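Ernia sits at the far end of the valley road, past the second bridge, and most people who drive through it are on their way to somewhere else. I went in April for the open day at the Orkico mill, where they have been sawing and drying small hardwood stock for toy makers and instrument shops for a long time. I write a newsletter for people who do woodwork at home, and I had wanted to see a small drying operation from the inside.

The gate opened at 9 in the morning. Parking is in the field across the road, and the field was soft, so bring boots if you go after rain. You sign a sheet at the gatehouse, get a paper badge and a pair of foam earplugs, and wait under the porch until there are enough people for a group. Groups are limited to 20. Mine filled in a few minutes, mostly retired couples, a school class from down the valley, and two men who build accordions and asked most of the questions.

Our guide was Tarcísio Cordeiro, who runs the kilns. He came to Ernia for a summer job stacking boards and stayed. He talks quietly, which is a problem in a sawmill, so stand near the front.

The tour starts in the log yard. The logs come in by truck from private woodlots and are sorted by species and then by diameter. Maple and beech make up most of it, with some linden and a little pear when they can get it. Each log has a plastic tag hammered into the end. Tag 1252 was a beech with a long seam down one side, and Cordeiro used it to explain how they decide where to make the first cut. The seam goes face up, the saw opens the log along it, and the loss stays in one board. If they turned the log a quarter, the crack would run through several. The school class liked this part because he let them push on the cant hook.

From there you go through the saw hall. It is one long shed with a concrete floor and a horizontal bandsaw that runs on rails. The blade was changed while we stood there. It is taken off by two people wearing thick gloves and carried out folded. Sharpening is done on site in a side room with a window, and you can look in but not enter. I would have liked more time at that window. The grinder moves one tooth at a time and the man running it checked the set with a dial gauge every so often.

Outside again, the boards are stacked on stickers under a roof with open sides. Everything spends its first months here before it goes near heat. The stickers are all the same thickness and are lined up one above the other, and Cordeiro spent a good while on why this matters. A sticker out of line puts a bend in every board on top of it. The ends of the boards are painted with wax to slow the drying there. He had a board that had been left unwaxed on purpose, and the checks ran in almost the length of my hand.

The kilns are in the newer building. There are 2 chambers, each about the size of a shipping container, with fans along the ceiling and a door on rollers. One was running and one was open for visitors. It smells sour inside, a little like vinegar, and your glasses fog even when it is off. The heat comes from a boiler that burns the mill's own sawdust and slabs. For thick beech the schedule starts at 47 degrees Celsius and goes up slowly over weeks. Cordeiro said the most common mistake he sees from home woodworkers is buying a cheap moisture meter and testing only the face of the board. He cuts a slice from the middle, weighs it, dries it in an oven and weighs it again. He did a weighing for us on a kitchen scale and wrote the figures on the back of an envelope.

After the kilns there is a short stop in the planing room and then you are let loose in the end hall, where the customers of the mill have tables. Ratau had tool handles and Chaiyaporn had bowls and spoons. The tables are worth a look, but they get crowded by late morning, and the light is poor at the back. Most makers will tell you which of the mill's woods they use if you ask.
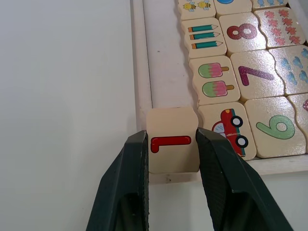 FOOD AND PRACTICAL MATTERS

Lunch is served in the canteen from noon. There was bean soup, bread, and a plum cake that ran out early. You pay cash at the end of the counter and get a few coins back if you return the bowl. The coffee is from a machine in the hallway and I would skip it. There is a bakery in the village next to the post office that stays open until mid-afternoon.

The toilets are by the gatehouse, a fair walk from the kilns. Most of the route is flat, but the log yard is gravel and the saw hall has a raised rail across the floor that a wheelchair would need help over. Dogs have to stay in the car. Earplugs are handed out free, but they are the one-size kind and kept falling out of the children's ears. Bring earmuffs for anyone small.

The mill shop sells offcuts by the crate. Crates are priced by weight and you can't pick through them, though you can see what is on top. Mine had a lot of short maple, two good pieces of pear and one chunk of beech with a split in it. Larger boards can be ordered on the day and collected later. They will plane one face for you at no charge so you can see the figure before you pay.

The last tour leaves at 3 in the afternoon. I joined the end of it to hear the kiln talk a second time and got a different version, with more about casehardening and less about stickers. If that subject interests you, ask for it. He keeps test forks cut from bad batches in a drawer by the control panel and will get them out.

The road back was slow because of the timber trucks. There is a pull-off above the second bridge with a view down to the yard.

Contact | Copyright, all text by the author | Back to top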